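Section 6. Open day set-up, tabletop demo

Read this before you touch anything. Ruxandra Văduva wrote the long version, this is the short one for whoever gets handed the demo at 8 in the morning. If the two disagree, go with Ruxandra's.

The demo runs on the Firirano simulator — arm, table, room, objects, all of it on the big screen. Visitors stand in front of the screen, operator sits at the side desk. Nothing to plug into a real arm.

6.1 Before the doors open

1. Power up the demo PC first, then the screen. Other way round and you get the wrong resolution.
2. Log in as "openday". Not as yourself.
3. Start Firirano from the desktop shortcut. Loading takes a while the first time. Don't click twice.
4. Open the project called Cozma. There is also a Cozma_old, leave it alone.
5. Pick "Kitchen table, full set" from the scene list.
6. Hit Reset once. Wait for the status bar to go green.
7. Do one dry run with the sound off.

Note: the session counter stood at 1,481 after the March visit. Don't zero it, Aníbal Chambi uses it for the report.

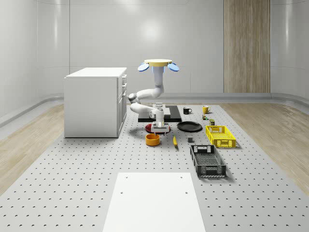 8. Set speed to 69 percent. Full speed looks jerky from the back row and people stop asking questions.
9. Check the talk timer. Each slot is 6 minutes incl. questions.
10. Put the visitor keyboard behind the rope until you need it.

CAUTION: Do not run updates on the day. If the update box pops up press Later. Every time.

6.2 Choosing views

Four saved views, keys F1 thru F4. F1 and F2 are the overview ones, F3 is from the far end of the table, F4 is the gripper close-up.

1. Start every slot on F1.
2. Say what the arm is going to do before you press Run. One sentence is plenty.
3. Switch to F3 when people start leaning to see round the arm.
4. Back to F1 for questions.

Note: school groups like F3 best. The robot faces them, so small kids wave at it. Let them.

Note: labels on grocery items are easier to read in F3. If someone asks about object recognition that is the veiw to use.

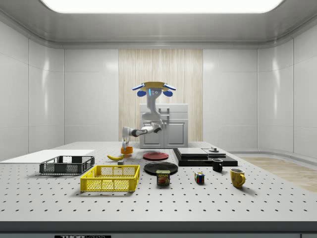
5. If the picture freezes when you switch, wait. Still frozen, press F1 again. Then Esc. Then restart, in that order.
6. Don't drag the view with the mouse while the arm is moving. Makes people seasick on the big screen.

CAUTION: Esc twice in a row closes the program without asking.

6.3 Running the pick-and-place part

1. Ask a visitor to choose an object from the table. One visitor, one object.
2. Click the object in the list on the left. Name lights up.
3. Ask a second visitor to choose where it goes.
4. Click the target. Press Run.
5. Keep talking while it plans. Planning time is the dead spot in the whole demo.
6. When the arm stops, press Home before the next pick. Always.

If nobody volunteers, Ama Aryee's order works well — easy shape first, then something awkward, then a mug by the handle.

Note: failed picks are fine. Say so out loud, reset, go again. Visitors remember the misses and ask better questions after. 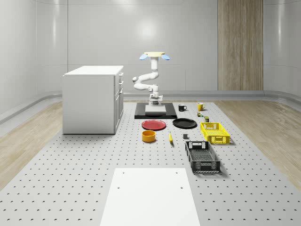
Home position matters more than people think. Skip it and the next plan starts from some odd corner and you get a long swing across the table. With the arm folded up high over its pedestal everyone can see the plates and the bowl out front, so that's also the pose for pointing things out. Use it for the target talk too: the yellow crate and the black one off to the right are the easy answers when a visitor can't decide where something should go. Big, open, hard to miss. Plates are the harder ask. Keep the cabinet out of it, drawers are not set up in this project and the list will just beep at you.

7. Swap operators every hour. Hand over the headset and this sheet.
8. Write down any pick that fails three times on the same object. Clipboard on the side desk. Roxana Pană collects it at the end.

CAUTION: Don't let visitors type in the console. The keyboard is for arrow keys only.

6.4 Close-up view

For the technical visitors, mostly. Woltmont people will ask for it, so will anybody who builds grippers.

1. Press Home, then F4.
2. Warn them it moves with the hand. View swings when the wrist turns.
3. Drop speed to the slow preset before pressing Run.
4. Pause with the space bar when the fingers are over the object. Talk about approach and clearance here. 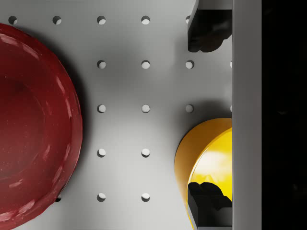
5. Space bar again to carry on. If it won't un-pause, click once on the main window, the focus has probly gone to the timer.
6. Put the speed back when you are done. Easy to forget.
7. F1 for the next group.

Note: the question you'll get is how many practice runs we did. Answer is 3,000, all in simulation. Anything about real hardware goes to Brândușa Anghel at the Visten desk by the entrance.

6.5 Closing down

1. Home. Stop. Save log — say yes to the default name.
2. Copy the log to the blue USB stick in the drawer.
3. Close Firirano, then the PC, then the screen.
4. Headset on charge.
5. Clipboard and stick to Roxana before you leave the building.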